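Home | Syllabus | Handouts | Reading List | Office Hours

Household Moves and Storage, Handout 4
Furnishing a First Home on Not Much
Instructor: Fares Nassar

Last time we got as far as the lease. You have signed it, you have the keys, and you have discovered that the previous tenant took the shower curtain rod. Tonight is about what goes into the rooms and how much of your money goes with it.

Start with a working figure. For the exercises we'll use $2000, which has to cover a bed, somewhere to sit, a table, lighting, and the dull things. The dull things are trash cans, a mop, extension cords and a plunger. Every student budget I have graded forgets the plunger. Put it on the list now, while the mood is light.

Measure before you shop. Measure the room, then the door to the room, then the stairs, then the turn in the stairs. The turn is where sofas go to die. My colleague Bilal Fakhoury once bought a very handsome one for his place in Lostencombe and got it as far as the landing, where it served two winters as a bench.
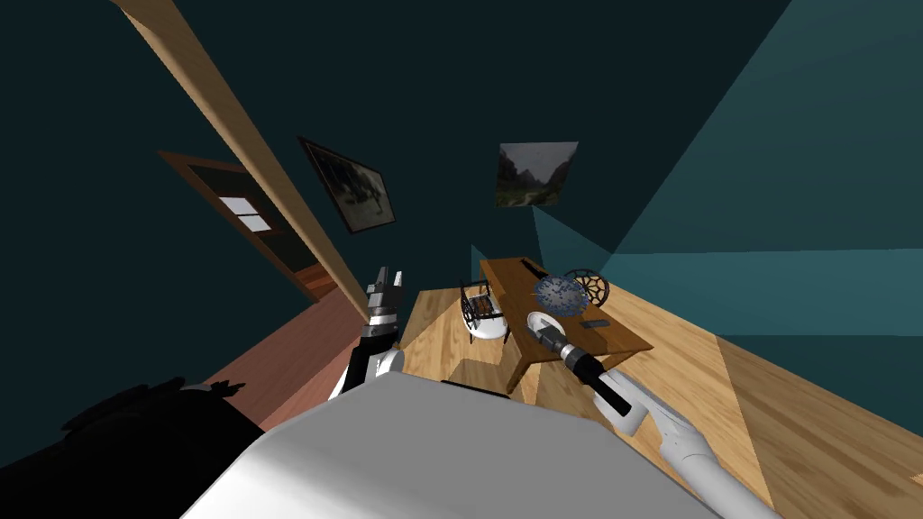

What do you buy first if you can only afford one decent thing?
The mattress. You can eat standing up for a month and call it a phase, but you can't sleep standing up, and a bad back makes every later decision worse.

After the mattress, the order depends on how you live, and you should be frank with yourself about that. People who have never hosted a dinner tend to buy a table for six. It then holds mail. If you eat on the couch now, you will eat on the couch in the new place, and a small table will do fine.

Secondhand is where the budget stretches. Solid tables, bookcases and dressers age well and are often cheaper than the flat-pack version. Pull out every drawer. Sit on every chair, and then lean back in it like a guest who has had a glass of wine. Leave used mattresses alone, and look hard at the seams of anything upholstered.
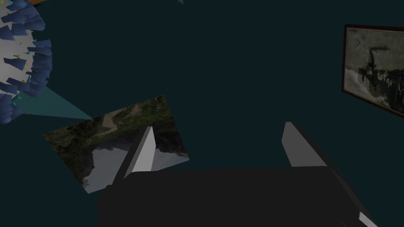 Fig. 2. Gripper with its fingers apart.

Now delivery, the part of the price that hides. The Henum worksheet at the back gives a bed frame at a very cheerful price, then adds delivery, stairs, assembly and removal of the packaging. By the last line the total is $700 and nobody is cheerful. Work through it in pencil. The second worksheet, Ghanem, is the same purchase with a rented van and two friends. Remember to include lunch for the friends, who are cheaper than movers but have longer memories.

Credit needs a paragraph of its own. Store plans let you have the whole room at once, and then keep having it, monthly, after the cushions have gone flat. In the Nutilau case a couple furnishes everything in one afternoon on a plan of 37 payments and ends up paying $3670. Before next class, write down which pieces they could have waited for. I make it most of them.

Walls come last and should. A bare wall costs nothing and offends only your mother.

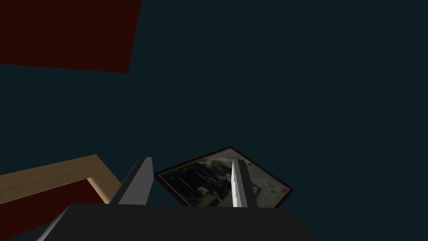
If you must hang things, wait until the furniture has stopped moving. It will move several times. Check the lease for what it says about nails, since some landlords charge by the hole and have excellent eyesight. Hang a picture a little lower than feels right, because most people hang them for someone taller.

For next week: a floor plan of one room, to scale, with the door swing drawn in. Plans without the door swing come back to you ungraded.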